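How to plan a slow ferry day around the Stamar islands

15 December 2023

If you have a free day in Fluvville and the sea is behaving, please spend it on the small ferries. I mean the inter-island boats, the stubby blue ones that go round the inside of the Stamar group picking up schoolchildren, gas bottles and the occasional goat, and which most visitors walk straight past on their way to the fast catamaran. I have done the loop in every season now and it is still my favourite day out anywhere on this coast!

The timetable puts people off, and I do understand why, as it is printed as a grid with footnotes to the footnotes. So this page takes you through it in the order I do it myself.

Step 1: Pick your direction

The loop runs both ways. Clockwise goes Fluvville, Lurton, the two little piers on the north side, then back past the lighthouse. Anticlockwise does the lighthouse first.

Go clockwise if it's your first time. You get the long open crossing over with in the morning, when the water tends to be flatter, and you reach Lurton in time for the bakery. Anticlockwise has the better light for the cliffs, and there is usually more room on the top deck, but you arrive in Lurton in the middle of the afternoon with nothing open except the chandlery (lovely if you need rope).

Step 2: Read the timetable backwards

Start with the last boat home and work back from there. Find the column for Fluvville arrivals, put your finger on the final one, and follow it up to see when it leaves each pier. Write those times on your hand or in your phone. Everything else in the day can slide about as much as you like.

Watch for the small letters beside the times. An S means schooldays only. An R means on request, and you have to tell the crew when you board that you want to be picked up there later. They really do write it down, in a notebook that hangs by the gangway, and they really will come for you. If you forget, the boat goes straight past, and you will have a very long evening looking at limpets.

In December the winter grid applies and the last boat is earlier than you'd think. Check the sheet taped inside the ticket office window and go by that one, even if your phone says otherwise.

Step 3: Buy the right ticket

Ask for a day rover at the window. It costs 3,000 in the local money and covers every boat on the loop in either direction until midnight. Single hops look cheaper, but once you've made three of them you've spent more, and you will make three, I promise, the piers are far too tempting.

The office takes cards when the line is working. Bring cash anyway, in small notes. The bakery, the tea hut and the honesty box at the lighthouse are all cash only.

You can't reserve a seat and you don't need to. Turn up a quarter of an hour before, join whatever is passing for a queue, and let the people with shopping trolleys on first.

Step 4: Pack for spray

This is the part I get asked about most. The boats are dry inside and gloriously wet outside, and of course you'll want to be outside. My system costs almost nothing: each thing that matters goes into its own thin plastic bag, squashed flat, top twisted, and all the bags go into an ordinary rucksack. Save a few from the greengrocer's and use them again and again.

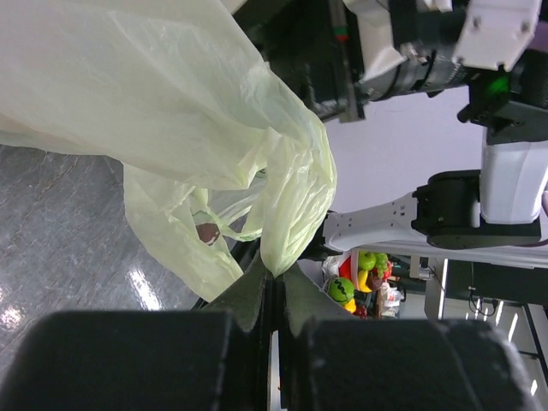
A thin, see-through bag in pale yellow-green, held at its gathered end.

Mine are divided up like this:

Bag one: dry socks and a thin jumper. Don't skip the socks.

Bag two: phone lead, paper tickets, cash, a pencil. The pencil is for the timetable, as pens smudge terribly once the sheet is damp.

Bag three: lunch. Bread travels well, soft fruit doesn't. Anything with mayonnaise should be eaten before Lurton.

Bag four: empty, for whatever you pick up on the way or for wet things coming home.

A proper roll-top dry bag is a fine thing to own and I have one, but it turns into a lucky dip where you always want the item at the bottom. With separate bags you can get your gloves out with one hand while hanging on to the rail with the other.

Wear shoes with grip. The steps at the northern piers are green at low water and there is no handrail on the seaward side.

Step 5: Choose two stops, and only two

I know! You have a rover ticket and you want to see everything. But each time you step off you commit to waiting for the next boat, and in winter that can be a fair stretch of your daylight. Two stops done properly makes a much happier day than five spent looking at your watch.

My choices, for a first go:

Lurton. Turn left off the pier, follow the wall, and the bakery is the door with the bicycle rack. Buy the seeded rolls, still warm if you're lucky. Then walk on round the harbour to the old salt sheds, which you can look into through the slats, and up the lane behind them for the view back over the channel. There are 100 steps from the lane to the viewpoint, and the number is painted on the top one in case you lost count. The bench up there faces the wrong way, so sit on the wall.

Abeysekara Landing. This is the second of the two northern piers and it's an R stop, so speak to the crew. There is a tea hut, a shingle beach, and a path through the pines that brings you round to where you started without any need for a map. The tea hut does a ginger cake that I think about more often than is sensible. It closes if the wind goes into the north, so keep your sandwiches in reserve.

If you have been before, swap Lurton for the lighthouse. The path from its pier is steep but short, and in the colder months you'll very often have the place to yourself.

Step 6: Get the best spot on board

Port side going clockwise, as far back as you can get on the upper deck, behind the funnel. It's warm, it's sheltered from the worst of the spray and you see the whole of the inner coast go by. Locals know this perfectly well, so be ready to share the bench.

If you feel queasy, go down to the lower deck instead and stand near the middle, looking out at the horizon. Nibble something plain. The open crossing is the only lumpy bit, and once you pass the first marker it settles down wonderfully quickly.

Salt gets on everything: glasses, camera lenses, the screen of your phone. Take a soft cotton cloth, an old one that has been through the wash plenty of times, and keep it in a pocket where you can reach it. Rinse it in fresh water when you get in, otherwise next time you'll just be rubbing dried salt back into your lenses.

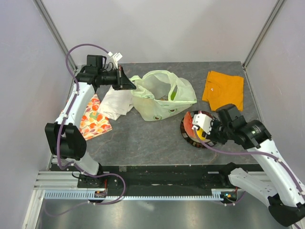

Crumpled white cloth on a grey marble-patterned tabletop, with a white robot arm reaching in from either side.

Step 7: Know what to do if a boat is cancelled

It happens, mostly with wind, now and then with fog. A board at each pier has a flap that is turned to red when the next sailing is off. Red means that one sailing only, so don't panic and don't start walking anywhere. Wait for the flap to be turned again or ring the number painted underneath it.

If the last boat is off, the crew will run everybody home from Lurton on the freight ferry, and your day rover is good for that too. It's slower and there are fewer seats, but you go in past the fish quay, all lit up at night, and I was secretly delighted the time it happened to me.

What you shouldn't do is cut it fine at an R stop in doubtful weather. If the forecast is shaky, do Abeysekara Landing first thing by going anticlockwise, then finish in Lurton where there are roofs, soup and a waiting room with a heater.

Step 8: Coming back into Fluvville

Stay outside for the last stretch, however cold you are. The boat swings wide round the breakwater and the town opens up all in one go, with the church on its hill and the washing strung across the lower terraces. It lasts only a few minutes and I have never managed to photograph it decently.

Everyone gets off at the inner steps. The bus up to the station waits for the last boat, but it does not wait for the ones before it, so if you're on an earlier sailing, allow time for the hill on foot. It's steeper with a bag full of seeded rolls.

A few odds and ends

Dogs travel free and are made a great fuss of.

Bicycles are fine on weekdays if you ask first, and they go on the front deck, where they get soaked. Bring an old rag and some oil.

There are toilets on the boats, at Lurton and at the lighthouse. There are none at the northern piers.

The tea hut takes its cups back for washing, so drop yours in the crate by the door before you run for the boat.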